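Search this site Search Go Clear

8 min read

watport-pier-returns: README

Catch returns from shore anglers fishing the Watport pier and the rocks on its north side, typed up from paper cards and from the Brikex phone app. Version date: April 30, 2023. Maintained by Raelene Sutcliffe, who also did most of the typing.

Please read this before you plot anything. The table looks cleaner than it is, and I have already seen one chart made from it that claimed bass numbers at Watport had doubled. I don't believe that, and the returns can't show it.

What is in it

There are 1,637 rows. A row is one angler's visit to one mark, as reported by that angler. If someone fished the end of the pier in the morning and walked round to the rocks after lunch, that should be two rows. Quite often it's one, with both places squeezed into the mark column, and I have left it as written.

Files:

returns.csv - the main table
marks.csv - the name of each fishing mark, with the other names people use for it
species.csv - what was written on the card and what I took it to mean
changes.txt - corrections, newest first

All the files are plain text, UTF-8, comma separated. Missing values are empty cells. A zero means the angler wrote zero. I was strict about that and would ask you to be as well, because an empty catch box and a blank day are different things and the cards mix them up enough already. 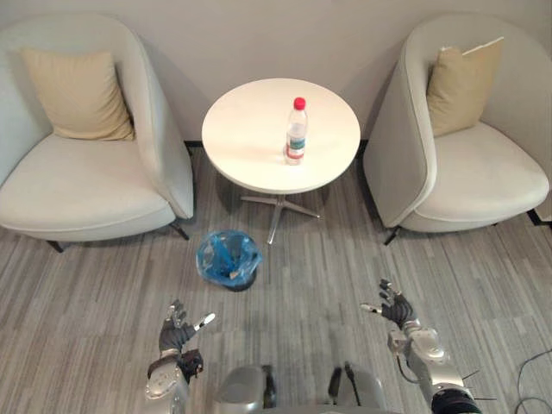 Photo: Raelene Sutcliffe

Columns in returns.csv

visit_id: a number I gave the row. It carries no meaning and the gaps in it are rows I removed.

date: year, month, day. For visits that ran past midnight it should be the date the angler started. The app didn't always respect this.

mark: matches marks.csv where I could manage it.

hours: as claimed. People round to whole hours, and plenty of them include the walk, the chat at the tackle hut and the sandwich. Treat as a rough guide to effort at best.

tide: flood, ebb, high, low or empty. Filled in by the angler, usually at home afterwards. I compared a handful with the tide tables and wasn't cheered by what I found.

bait: free text. "Worm" could be lug or rag, "black" is nearly always black lug, and "the usual" is in there more than once.

species and kept and returned: one species per group, repeated across the row for mixed catches. Kept and returned are counts of fish.

longest_cm: the longest fish of that species on that visit. See below under measuring.

source: card or app.

notes: whatever was written in the margin, minus names and phone numbers.

How it was gathered

The cards came first. They were left in a box beside the day ticket machine on the pier and at the counter of the Fairweather tackle hut. An angler could pick one up, fill it in and post it back through the same slot. There was no prize and no reminder. So the people who filled them in were the people who like filling in cards, and I have no way of telling you how they differ from everybody else on the railings.

The app arrived in October. Brikex supplied it with a fixed list of species and a drop-down for the mark, and on the face of it the data got better overnight: spellings settled, dates stopped being upside down and the empty cells mostly went away. I'd be careful here. A drop-down gives you a tidy answer whether or not the angler knew it. If the first item in the list was the pier end, and it was, you would expect a lot of pier end. You get a lot of pier end.

The app also made it a chore to report nothing. You had to choose a species before it would let you save, then set the count to zero. Most people who had caught nothing simply closed it. This is the main reason catch per visit goes up after the change, and it's very likely all of the reason. Anyone using these returns to say the fishing improved that autumn should explain how they dealt with it.

Both routes ran side by side for a while. I looked for visits entered twice and took out the plain cases - same date, same mark, same catch, same odd remark about the seal. There will be others that I missed.

Measuring

I asked for length from the tip of the snout to the fork of the tail. Some measured to the end of the tail. Some measured against a mark on the rod. Some didn't measure, and you can see it: the 60 cm bass is far commoner here than any fish just above or below it. A real shoal doesn't bunch up on a round number like that. I have left those values alone because I can't tell the honest ones from the hopeful ones, but please don't fit a growth curve to this column.

Weights were asked for on the early cards. I dropped the column. Hardly anyone had scales with them and the figures were guesses in a mixture of pounds, ounces and kilos.

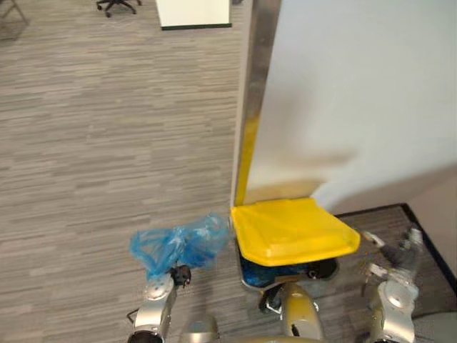
Blue bag, yellow-lidded bin

Species names

This took the longest and I am least happy with it. Local names at Watport don't match the ones used a short way along the coast at Vasunport, and a fair few anglers fish both. "Dog" is a lesser spotted dogfish nearly everywhere, apart from two writers who clearly mean smooth-hound. "Pout" and "pouting" are the same fish. "Pollack" and "coalie" get swapped freely after dark, which I can sympathise with.

species.csv gives the word as written, my reading of it, and a column called sure with yes or no. Where it says no, I was choosing between two likely fish. If your work depends on telling those two apart, leave the rows out. Small flatfish are nearly all "no". Wrasse are given only as wrasse unless the card said ballan or corkwing in so many words.

I didn't correct unlikely catches. There is a tope from the harbour steps. I have my opinion of it.

Marks

The marks follow the usage of the regulars. The pier is divided into the end, the bend, the lee side and the steps. North of it the rocks run for 400 metres and are split by the outfall pipe into near rocks and far rocks. People disagree about where the bend begins. The positions in marks.csv are the middle of each mark as I judged it on foot, so they are fine for putting a dot on a map and no good for measuring distance between catches.

Two marks were shut for part of the period while the railings were being replaced. Returns still came in for both of them. Either people fished there anyway or they got the place wrong, and I've flagged those rows in the notes column with the word CLOSED.

What I'd trust it for

Which species turn up at Watport from the shore, and broadly in which months. Mackerel come and go when you'd expect, whiting take over as it gets colder, and the cards and the app agree on this. What bait people were using, in loose terms. Where people like to stand, if you stick to the card rows.

What I wouldn't

Anything about how many fish there are. Anything about change from one year to the next. Comparing Watport with Vasunport, where the returns were collected on a different form by people with their own habits. Working out how many anglers use the pier: I have been asked this three times, once by someone who wanted to price a café, and the returns cannot answer it. The day ticket machine can, perhaps.

I would also be wary of the kept and returned split. Anglers know which answer sounds better. The share of fish put back is higher here than I've ever seen standing on that pier in August with the mackerel in.
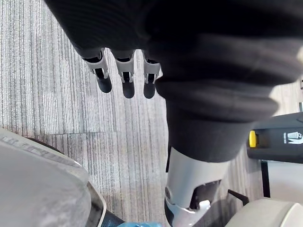
Checks done

I pulled out 60 cards and typed them a second time without looking at the first version. Most of the differences were in the notes column and the bait column. A few were in the counts, nearly all from one writer whose ones and sevens are the same stroke. I went back through everything in that hand. The app rows had no such check, as there was nothing on paper to check them against, and the Brikex export doesn't say whether an entry was edited after it was first saved.

Dates in the future were fixed where the right one was obvious and emptied where it wasn't. Visits with more hours than the day holds were emptied too. I didn't trim large catches, although one or two made me want to.

Privacy

No names, ticket numbers or phone numbers. Margin notes that pointed to a particular person were cut. Regulars may still recognise one another from bait and timing, and I doubt that can be helped on a pier this size. If a row is yours and you'd like it taken out, send me the visit_id and I will remove it in the next version.

Using it

Free to copy and reuse, with a line saying where it came from and which version. If you publish a figure from it, please say whether you used card rows, app rows or both. Joining the two without saying so is how the doubled bass came about.

Known problems, not yet fixed

The tide column uses "slack" in a few early rows and I haven't decided whether to call those high or low.

Some app rows have the mark name with a trailing space. Strip it before you join to marks.csv or you will lose them without any warning.

longest_cm has a few values that must be inches. I've left them in until I can settle on a rule for spotting them.

The far rocks have two entries in marks.csv under slightly different names. Use the one with a position. The other goes in the next version.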